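3.2 調査対象地区と転入世帯の構成
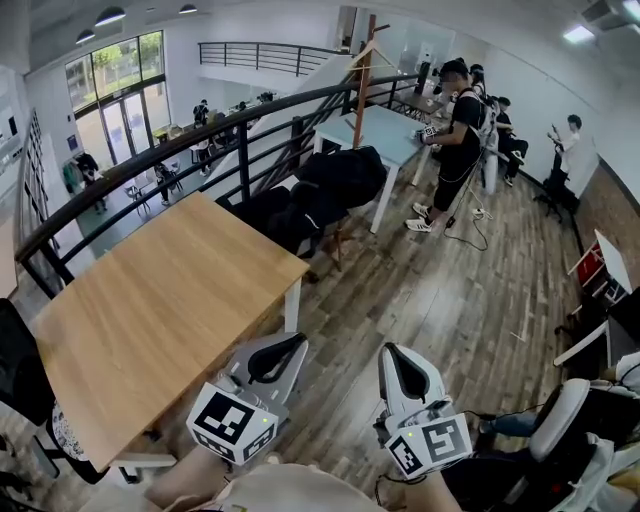

図2 中二階の室内。手すり沿いに机と椅子が置かれている。

本節では、人口が増加に転じたアネル(Anel)地区の転入世帯について述べる。調査票は2,000世帯に配布し、590世帯から有効回答を得た。配布は4月に開始し、回収は2022年5月5日に締め切った。集計単位は世帯とし、同一住所に複数の世帯がある場合は別々に数えた。

転入の時期を見ると、感染拡大後に地区へ移った世帯は賃貸住宅に偏り、持ち家の世帯は以前からの居住者が多い。世帯主が35歳未満の層では単身世帯が目立ち、前住地は隣接するヤニェス(Yáñez)地区が最も多かった。この傾向はOcampo・Šimekの先行調査とも一致するが、同調査は外国籍世帯を対象に含めておらず、単純な比較はできない。

転入理由では家賃と通勤時間を挙げる回答が上位を占めた。在宅勤務の有無による差は小さく、住戸の広さを理由とした世帯は予想より少なかった。なお、居住期間が2年に満たない世帯は再転出の意向が強く、登録人口の増加がそのまま定住人口の増加を示すとは限らない。この点は住民登録の異動記録を用いて4.1で検討する。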